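The Table That Lasts a Lifetime, and Other Things I Was Told

April 30, 2021

The showroom in Skistodstead smelled of oil and coffee, and the salesman had already used the word "heirloom" twice before I got my coat off. I had come to look at a Paneo dining table. It seats 6 and costs more than my first car. It comes with a certificate.

I have nothing against wood. I grew up eating off a pine table with a burn mark the shape of an iron, and I would take it back tomorrow if my sister would let go of it. What I doubt is the story that now gets sold along with the wood. A table used to be a table. These days it is "an investment in slow living," and the brochure wants you to feel a little ashamed of whatever you have at home.

So I spent a good part of March asking plain questions of people who sell tables, and writing down what they said.
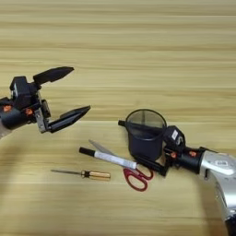
The first question was how long one of these things is meant to last. Paneo's brochure says "generations." The warranty says five years, and it leaves out the finish, any movement in the boards, and "damage from ordinary household moisture." I asked what other kind of moisture a household might have. The salesman said he would find out and call me. I am still waiting.

Ullton, which sells mostly online, was more careful. Their chat desk told me a table "may be enjoyed for many years with proper care." Proper care means a coat of their own oil twice a year, sold in a small can that runs out well before the table does. Their cheapest model is $299, and it goes by the same glowing words as the one at five times the price. Either the words mean something or they don't.

Then there is the matter of where the wood comes from. Every seller I spoke to called it "responsibly sourced." When I asked who had checked, one sent me a link to its own website. Another sent a drawing of a leaf. Olteanu, a small workshop I had been told was the real thing, at least named the sawmill, then admitted that it buys in boards from elsewhere when orders pile up, and that the customer isn't told which ones went into which table. I liked them better for saying so. I still didn't come away knowing what I would be paying for.

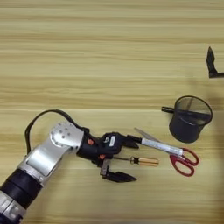

What the oil is for

Finish is where the talk gets thickest. Oil "lets the wood breathe," I was told in three separate stores. Wood on a tree does something like breathing. A tabletop is dead, and has been for a while. It takes up water from the air and gives it back, and it swells and shrinks as it does so. Oil slows that down some. Varnish slows it down more. A salesperson who says varnish "suffocates" a table has borrowed the idea from a face cream ad.

Oil does have a real point in its favor, and it is a dull one: you can fix a small patch without stripping the whole top. That would be enough to sell me on it. I heard it once, from a man loading a van.

Olteanu charges $500 to take a top back to bare wood and finish it again, and $200 if you bring it in yourself and aren't fussy about the underside. Those were the first prices all month that anyone gave me without a speech attached. I asked how many people come back for it. Hardly any, they said. Most put up with the marks, or move, or get tired of the color. 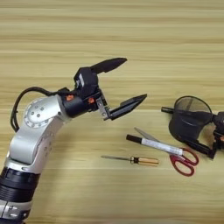 Pale tops with a long, straight grain are easy to like and hard to compare.

That last answer has stayed with me. If hardly anyone has the thing repaired, then the promise of endless repair is mostly there to help us get past the price. We buy the idea of being a person who would oil a table every spring. I know I would do it the first year.

I went back to the Skistodstead showroom once more, to be fair to it. The certificate was still on its little stand. I asked the woman at the desk what it certified, and she turned it over to look. The back was blank. The front said the table was genuine, and had a space for my name.

My kitchen table is a secondhand one with a wobble. I have folded a piece of card under the short leg, and for now it can stay there.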